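Minutes - Elinberg House workroom users' meeting
June 5, 2025, upstairs workroom

**Present:** Nusrat Ranasinghe (chair), Benedek Gulyás (notes), four from the Dokico bench, two from sewing & mending
**Apologies:** Tavares - sent a note, see item 4

Started late, key for the stairs door wasn't where it should be.

### 1. Last minutes

Agreed. One correction - the shelf brackets were paid for by Dokico and not out of the room budget. BG to amend.

Matters arising: tap in the small sink fixed. Window pole still missing.

### 2. Money

Balance 3,188. Nothing large going out before November, when the lease payment falls due. Request from mending for 200 to cover new cloths, a second drying rail and two lidded bins. NR asked if the rail could be got second hand. Probably, mending will look. Agreed up to 200, receipts to BG please, not left in the drawer.

### 3. Tables

Long discussion. White tables marking badly, the spray we have doesn't shift it. Dokico tried the cream cleaner on one corner and say it's better but dulls the top. Concern about doing a whole table and then being stuck with it.

Agreed:

- no cutting or inking straight onto the white tops, use a mat
- Dokico to test cream cleaner on one more patch, underside if posible
- whoever uses a table last wipes it, *and* takes their things off it

NR asked whether we'd rather cover them. Oilcloth was suggested, then felt. Not popular, things slide. Leave for now.
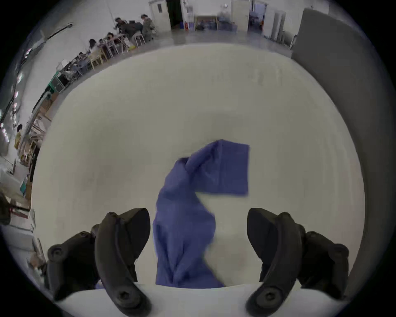 Cloths next, which took up most of the meeting. Too many get left out at the end of a session and there is no way of telling a clean one from one that's been used for glue or oil. Crumpled up on a white table like the blue-violet one, folds every which way, it could be either. Mending's view is that anything left bunched up should be treated as used and go straight to the wash. Dokico unhappy, they lay out cloths on purpose and come back to them after the break. Compromise - folded flat means in use, bunched means wash. Applies to all the tables, the row along the wall included. BG pointed out that the faint smudges and grey marks on the white tops would be easier to keep on top of if people wiped as they went.

Colours: proposal to keep one colour for dusting and one for messy jobs. Liked in principle but we'd have to buy again, and the old ones won't get thrown out. Put off until we see what the 200 runs to.

Washing: NR has done the last few loads at home and would like to stop. Rota to go on the door. Fisness launderette will do a service wash, BG to get a price.

### 4. Partitions

Note from Tavares read out. Would like the grey partition moved back from the table so there's room to get a chair past. Mending said it keeps the draught off. Tried to settle it by measuring, no tape measure (also missing, see window pole). Nusrat to meet Tavares in the room and decide between them, report next time.

Partitions not to be used for pinning things. The pins leave holes and then they come back to us about it.

### 5. Floor

Concrete is dusty again near the stairs door. Wide broom has lost its handle screw. Benedek has one that might fit. Otherwise buy a new broom, no vote needed.

Nobody to drag tables across the floor, lift them, two people. Said before, saying it again.

### 6. AOB

- Kettle: to be descaled, Dokico's turn
- Key to go back on the hook and nowhere else
- Shelf labels have fallen off, tape no good, try tie-on ones
- Request for a later finish one evening. NR to ask the landlord, no promises
- Coats are ending up on the work tables, please use the pegs

### Actions

| Who | What |
|---|---|
| BG | amend last minutes, launderette price, broom screw |
| NR | meet Tavares re partition, ask about later finish, rota on door |
| Dokico | cleaner test patch, kettle |
| Mending | cloths, rail, bins - up to 200 recieved against receipts |
| All | find the window pole and tape measure |

Next meeting - date to be circulated, BG to send round once the room diary is sorted.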